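Hard water and soap scum in a small shower, is a softener worth it?

remitz_lane
Posts: 59

We moved into a 1970s house in May and the water is very hard. The glass in the shower goes cloudy two days after I clean it. The kettle is bad too, but I can deal with the kettle. A salesman quoted us for a full softener and my husband wants to sign. I would like to hear from people who have lived with one before we spend the money. It is a small house, one bathroom, and the only place for the unit is the hall closet.

gyadav
Posts: 319

Get the water tested by somebody who is not selling you anything. The county did mine by mail. Then you know what size you need. The first company that came out here wanted to put in a unit big enough for a motel.

I have had a softener for nine years. The glass stays clear with a squeegee and the water heater has no scale in it. I would buy one again.
Girish Yadav

Teuber
Posts: 2

I disagree. We had one and took it out. The water felt slick, I never felt rinsed, and I was carrying salt down the basement stairs every month. Squeegee after each shower, vinegar on the glass once a week. That costs almost nothing.

gyadav
Posts: 319

If it used a bag a month, it was probably set to regenerate on a timer. Ours goes by gallons used and we get by on far less. The slick feeling is real, but we got used to it.

Teuber
Posts: 2

It was metered. There were five of us in the house. I am not saying they don't work, I am saying I didn't like it.

mosar_hill
Posts: 300

What are you washing with? Nobody has asked. Bar soap reacts with the minerals and that is most of the film on your glass. Liquid body wash is usually detergent and leaves a lot less. Try switching for a month before you buy anything.

remitz_lane
Posts: 59

Bar soap, both of us. Body wash dries out my skin, so I would rather not change.

ktanabe
Posts: 88

I'm with you on bar soap. I have used it all my life and I am not giving it up over a shower door. Any true soap will leave some film in hard water, whatever the brand.
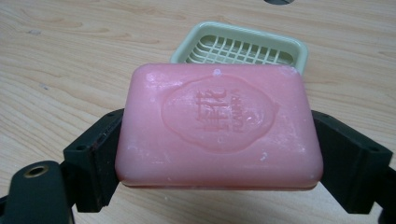

What made the biggest difference for us was getting the dish off the tub ledge. It used to sit under the spray and drip down the tile all day. Now it is on a shelf at the dry end and I wipe the wall when I get out. We still get spots on the glass, just fewer.
Kazuhiro Tanabe

mosar_hill
Posts: 300

Moving the dish helps the tile. It won't do a thing for the glass, that is splash.

ktanabe
Posts: 88

Our tub is short and the ledge runs right up to the door, so it did for us.

remitz_lane
Posts: 59

Thanks, all. I sent for the county test and told the salesman to wait. We will move the dish in the meantime. Does anyone know if a closet install needs its own drain, or can it share with the washer?

gyadav
Posts: 319

It can usually share the washer standpipe, but you need an air gap. Check your local code first.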